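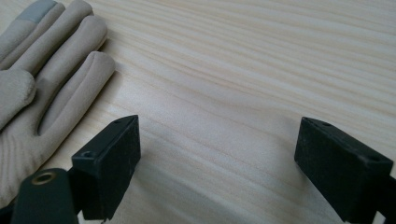 木の天板の上に構えたハンドグリッパーの黒い指先パッドと、手袋をはめた作業者の手

報道関係各位

2025年7月6日
株式会社Clavel

手に持って動かすだけで作業を記録できるハンドグリッパーキット「Tivatby」、受注を開始
木工や家具の小さな工房にも、無理なくお使いいただける道具をめざしました

株式会社Clavel(以下、Clavel)は、手持ち式グリッパーとカメラ、記録用ソフトウェアをひとまとめにした作業データ収集キット「Tivatby(ティヴァトビー)」の受注を、本日より開始いたします。4月に一部のお客様へ先行してご案内したところ、うれしいことに思っていた以上のお問い合わせをいただき、説明書の書き直しや部品の手配にすっかり時間がかかってしまいました。お待ちくださっていた皆様には、心よりお礼を申し上げます。

■開発のきっかけ

私たちはこれまで、家具部品の仕分けや組み付けを手伝うロボットアームの導入を、各地の工房でお手伝いしてまいりました。そのたびにご相談をいただくのが、「うちの職人の手つきを、どうやって機械に覚えさせればよいのか」ということです。大きなアームを作業場に運び込み、コントローラーで一つひとつ動きを教えていく方法では、どうしても場所と時間をとりますし、朝から晩まで手を動かしておられる方々に、そのために仕事を止めてくださいとはなかなか申し上げられません。

それならば、アームの先についている「手」の部分だけを人が持ち、いつもの作業台で、いつもの順番で仕事をしていただいて、その様子をそのまま記録できないだろうか。Tivatbyは、そんな社内の雑談から始まった製品です。最初の試作品はずいぶん重く、開発担当者が午前中いっぱい使っただけで音を上げたほどでしたが、そこから握りの太さや重心の位置を何度も見直し、ようやく胸を張ってお届けできる形になりました。

■製品の特長

・向かい合う2本の指先パッド
物をはさむ部分には、厚みのある角型の黒いパッドを左右に配置しました。どちらもねじで留める構造で、すり減ったときや、つかむ物の形に合わせて変えたいときには、お手持ちの六角レンチで取り替えていただけます。作業を長く続けていると、パッドには細かな粉がどうしても付いてきます。乾いた布でさっと拭いていただければ十分ですので、あまり気になさらずお使いください。

・手袋をしたままの操作
木工の現場では手袋が欠かせないという方も多くいらっしゃいます。引き金と記録ボタンは、厚手の布手袋をはめた指でも押し間違えないよう、大きさと間隔にゆとりをもたせました。空いているほうの手で材料を押さえたり、向きを整えたりする動きも、グリッパーの動きと合わせて記録されます。

・真鍮色のねじインサートを備えた取り付け部
濃い緑色の円筒形マウントには、ねじ穴のあるインサートを埋め込みました。付属品の付け外しをくり返す部分ですので、穴がつぶれにくいことを第一に考えています。緑色にしたのは、作業場の隅に置いても見つけやすいようにという、ささやかなこだわりでもあります。

・記録から整理まで一つの画面で
付属のソフトウェア「Moldovan(モルドヴァン)」では、記録した映像とグリッパーの開き具合を並べて見返しながら、不要な部分を切り取ったり、作業の名前を付けたりできます。パソコンが得意でない方にも触っていただき、「このボタンは何をするものかわからない」というお声のあったところは、遠慮なく減らしました。

■先行モニターの結果

家具部品を手がけるJomstead社のご協力のもと、実際の作業台で先行モニターを行いました。17日間で収集できた作業記録は1,312件にのぼります。丸棒の差し込みや小さな金具の並べ替えなど、ふだんの仕事に近い内容をそのまま記録していただきました。現場からは「初日の午後には、持っていることをあまり意識しなくなった」といった温かいお言葉のほか、「ケーブルの出る向きを変えてほしい」というご意見も頂戴し、こちらは今回の製品版に反映しております。

■販売について

製品名:Tivatby
セット内容:グリッパー本体、カメラ、交換用パッド2組、接続ケーブル、専用ソフトウェアMoldovan利用権
初回受注数:80セット
販売方法:Clavelへの直接のお申し込み
価格:構成により異なりますので、個別にお見積もりいたします

初回分はお申し込みの順に発送いたします。使い始めのころは、持ち方や机の明るさなど、細かなことほど気になるものです。ご購入いただいた皆様には、オンラインでの使い方相談を2回まで無料でお受けいたしますので、どうぞお気軽にご利用ください。

■今後の予定

やわらかい布や紙を扱うための薄型パッドの準備を進めております。また、左利きの方から握りの形についてのご要望を複数いただいており、こちらも試作に取りかかったところです。詳しいことが決まりましたら、改めてお知らせいたします。

■Clavelについて

Clavelは、小規模な工房や製造現場に向けたロボット機器の開発と、導入の支援を行っています。機器をお納めしたあとも現場に足を運び、お話をうかがいながら調整を続けることを大切にしております。

■本件に関するお問い合わせ

株式会社Clavel 広報担当
取材、実機の貸し出し、画像データのご希望も、広報担当にて承ります。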